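Sornach Football Forum > Line play > Is Mockus a guard or a tackle?

helju_v
Feb 13, 2021
I rewatched all 12 games and I'm sold on Mockus inside. Her feet are fine, but she gave up 4 sacks on the edge after November, every one to a speed rusher.

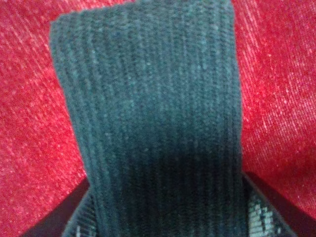 Put her next to Okoth and she only has to win the first two steps — that's her whole game!

pendo_fan9
Nope. Two of those sacks were on the QB holding the ball forever. Leave her at right tackle.

helju_v
Okay, I'll give you one. The Butkienė game was all her, she lunged.

Azadeh A.
Who plays tackle if she moves? Alipour is a center, and no, we're not related lol

pendo_fan9
Exactly my problem with it.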